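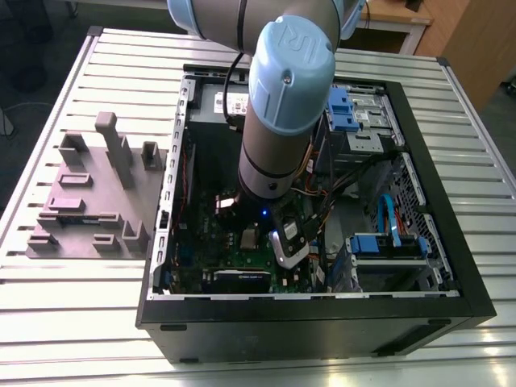
Jasham Open Day Recordings: Desktop Tower Cell

Recordings and notes from the open day demonstration of the desktop tower cell, 15/04/2019. Visitors watched a single robot arm work inside an opened desktop computer. This package holds the recordings made during the public sessions, plus the session notes kept by the floor staff.

Maintainer: Meenakshi Nishad
Session notes: Girish Nautiyal, Hui-mei Lui
Release: 1.2

Contents

sessions/ one folder per demonstration run
notes/ plain text notes, same base name as the run
fixture/ drawings for the part fixture, three revisions
visitors/ questions asked at the rail, names removed
CHANGES list of corrections by release

The package holds 400 runs. Of these, 100 have a full written note. The rest carry a status line only.

Cell layout

The arm is a UR model with a gripper at the wrist and works from above. The computer tower lies on its side on a slatted aluminum table with the side panel off, so the motherboard, power supply and drive bays can all be reached from one direction. The fixture plate sits on the table to the left of the tower. Its posts, pads and U-shaped holders are fixed in place; the drawing for the plate used on the day is fixture/rev_c.

Tower position was set by hand at the start of each session and is not the same from one session to the next. Do not reuse a case pose across session folders. Within a folder the pose is constant unless the note says "case moved".

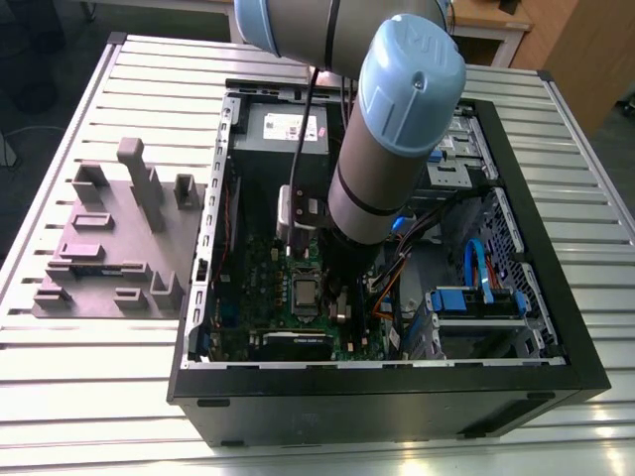 Approach heights in the logs are given from the table surface, in millimeters. Earlier releases gave them from the top rim of the case, and scripts written for 1.0 will read them wrong. Geeta Maurya's converter is in the Kushwaha tools repository under the name rimshift. It handles notes as well as logs.

Session format

Each demonstration had a slow pass at reduced speed, then a normal pass, then questions. The slow pass was added at the request of Mehrangiz Soltani, who ran the visitor side and wanted people to be able to follow the wrist into the case. Slow passes are tagged S, normal passes N. A run stopped by the operator is tagged X and kept in the release.

Status lines use these fields, separated by tabs:

run number
pass tag
target name
result as entered by the operator
initials

Target names follow the Jelen parts list. Two names changed during the day ("lower bay" became "bay 2", "rear card" became "card 1"), and both spellings occur.

Known issues

Run 1858 has a log but no note. Run numbers are not continuous; the counter was shared with bench tests that are not part of this release.

Clocks on the log machine and the recording machine differ by up to 500 ms. Align on the gripper close event — the file start times are not reliable.

Reflections from the table slats upset simple brightness thresholds, mainly in the foreground. Mask the table before segmenting.

Use and contact

Free for teaching and internal evaluation. Ask before redistributing the visitors folder. Corrections go to the Zestia tracker with the run number in the title. The next release is planned for May and will add the missing notes for the X runs.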